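Small Pantry, Big Difference: What I Learned Reorganizing Bottles, Jars and Cans
10 March 2022
By Nataša Milošević
5 min read

I finally did it! After two winters of shoving things onto whichever shelf had a gap, I took everything out of our pantry, wiped it down and put it back in an order that makes sense. It took most of a day, plus an evening for the labels, and I have been opening the door just to look at it ever since.

Our pantry is a narrow closet off the kitchen with five shelves and a very deep floor. If yours is a cabinet or a rolling cart, most of this still works, you'll just have less walking to do.

Empty it all the way

I know, I know. But do it. I tried going shelf by shelf last October and all I did was move the mess down one level at a time. Lay an old sheet on the floor and put everything on it: cans together, bottles together, bags and boxes together. Check dates as you go. I found three open bags of brown sugar and a jar of capers older than our dog.

While the shelves are bare, wash them with warm water and a squirt of dish soap. For sticky rings, lay a hot wet cloth over the spot for five minutes before you scrub. Baking soda on a damp sponge gets most of what's left. Let the wood dry completely before anything goes back on, overnight if you can stand it (we ate at the counter with the soup cans that night and it was fine).

Measure before you buy bins

Write down the depth of each shelf and the height between shelves, then take the paper with you. I bought four lovely baskets from the Plirkness line and two of them were half an inch too tall. They now hold hats. Bins with straight sides waste the least room, and a handle on the front is worth having on any shelf above your shoulder.

Turntables are wonderful for vinegar, oil, soy sauce and anything else in a narrow bottle. Mine is a plain Waltberg one and it spins beautifully even when it's loaded up! Put the tall bottles in the middle and the short ones on the outside, so you can read everything.

Cans

Store them on their sides if you have a rack, or in rows by kind if you don't. New ones go to the back. I put a strip of masking tape on the shelf edge with "beans," "tomato," "fish" and "fruit" on it, and even the teenagers follow it.

Flour, rice and oats

Move them into jars or tubs with tight lids. Cut the cooking directions off the bag and tape them to the back of the tub. If you've had trouble with pantry moths, put new flour in the freezer for a week before it goes on the shelf. Let it come back to room temperature while it's still sealed so it doesn't get damp.

Don't fill a jar on top of what's already in there. Pour the old stuff out into a bowl, fill with the new, then put the old back on top. It takes a minute and you'll never have that sad gray layer at the bottom.

Juice, syrup and other drinks

These go on the lowest shelf at our house. They're heavy, they drip, and a drip on the bottom shelf can't run down onto the crackers. I cut a piece of ribbed liner to fit and I pull it out and rinse it every couple of weeks. Wipe the neck and the threads of a bottle before you put the cap back on and it will open easily next time, which matters a lot with anything sugary.
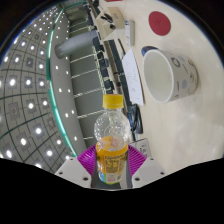

Can an unopened bottle of juice stay in the pantry, or does it need to go in the fridge?
It depends on where the store kept it. Juice sold from a regular shelf can stay in a cool, dark pantry until the date on the bottle, and it moves to the fridge once you open it. Juice sold from the cold case has to stay cold the whole time.

Keep drinks away from the water heater or the back of the oven if your pantry shares a wall with either one. Ours shares a wall with the dryer, so the syrups moved to the other side.

Labels that stay put

Paper labels peel in a humid kitchen. A paint pen straight on glass looks terrific and comes off with rubbing alcohol when you change your mind. For plastic tubs I like freezer tape and a black marker. Put the name on the front and the date on the bottom.

Ten minutes a month

Pick a day you'll remember, pull forward whatever is getting old and plan one supper out of it. Last month that gave us a chickpea and tomato stew with the end of the rice, and I've already been asked to make it again. Next up is the spice drawer!

Contact | © 2022 Nataša Milošević. All rights reserved. | Back to top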